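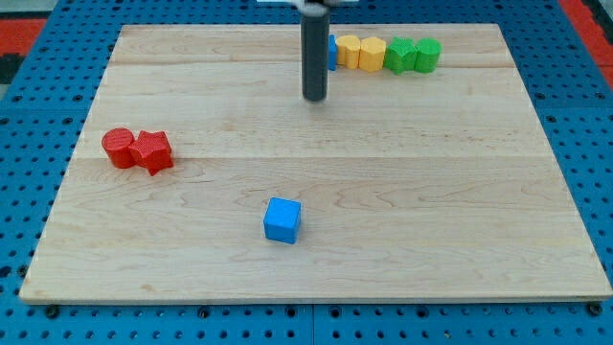
According to one reader of the Ormsby club newsletter, the dispersal draft was "the only fair thing the league ever did, and we still came out of it with two goalkeepers and no centre half". The complaint is often repeated in accounts of the system, which was used by the Nerkville and District League to share out players whose clubs had folded or withdrawn.

## Dispersal draft (Nerkville and District League)

The **dispersal draft** was a method of assigning registered players to new clubs in the Nerkville and District League, a semi-professional football competition. It applied only when a member club left the league with players still under contract. Unlike an entry draft, it did not cover school leavers or players joining from outside the league.

### Background

Before the draft was brought in, players from a closed club could sign for anyone. In practice most went to Workthorpe or Nestetti, which had the largest grounds and could pay the highest match fees. Smaller clubs argued that each closure made the two leading sides stronger. The league first tried a waiting period, under which no released player could sign for a club in the top three places. This was dropped after one season, as several players chose to sit out the period and then joined Workthorpe anyway.

### Procedure

The draft was held on a Monday evening in the close season, with the closing club's registration list sent to all members beforehand. Clubs picked in reverse order of their finishing position. Each round ran in the same order, and a club could pass in any round without losing its place in the next.

A selected player had seven days to accept terms. If he refused, he could not play in the league for the rest of that season, although he was free to join a club elsewhere. The selecting club paid a fee of 400 for a player with first-team appearances and 243 for any other. Fees went into a fund used to settle the closing club's unpaid wages.

### Trading of picks

Clubs were allowed to exchange draft positions until noon on the day of the draft. Cash could be added to an exchange up to a limit of 1000. Nestetti made the most use of this rule, usually giving up a reserve player and a later pick to move ahead of Ormsby. Exchanges involving picks in future drafts were banned – there was no way of knowing when another club would close, or whether one would.

### Reception

Attendance at the draft itself was small, but supporters of the closing club often came to see where their players went. The best attended was held at Workthorpe's ground, where 3641 people stayed on after a charity match to hear the first round read out over the loudspeakers.

Players' representatives objected to the refusal rule, which they said punished men who could not travel to a distant club for evening training. The league later added an exemption for players living more than an hour from the selecting club's ground.

### Abolition

The draft ended when the league moved to one-year contracts that lapse if a club withdraws. Released players are now free agents, and the limit on squad size is the only check on where they sign. Ormsby proposed bringing the draft back for goalkeepers only, but the motion was not put to a vote.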